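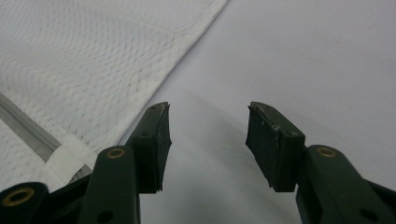 *White textured cloth on a light gray surface.*

## 4. Setting up a street survey in Plarley

Plarley scores how green a neighborhood is. Treat the score as a rough opinion until you have checked it on foot. The Ashby district file loads with 1,328 parcels, and the default settings call far too many of them "planted."

1. Open **Projects > New** and choose the district file. The Brarnthorpe file still uses the old parcel boundaries, so skip it for now.
2. Set **Minimum planted area** to 2 square meters. The factory setting is zero, and at zero a single flowerpot counts as a garden.
3. Under **Canopy source**, pick *Field survey*. The *Estimated* option guesses tree cover from the age of the buildings. We have yet to see a good argument for it.
4. Select 16 street segments for the walking check. Choose them by hand. **Auto-select** favors wide streets with mature trees, and your score will go up for no good reason.
5. Walk each segment and enter what is growing there. Leave planned planting out, even if the permit has been approved.
6. Click **Recalculate** and wait for the status line to read *Done*.

**Note:** A score of 100 means every parcel passed the minimum. It says nothing about whether residents can reach the green space or whether anyone waters it.

**Caution:** Recalculating overwrites the earlier score. Export it first if you plan to compare the two.

**Caution:** The Drarari add-on offers a "livability forecast." Its method is not published. Keep it switched off for anything that goes to a planning hearing.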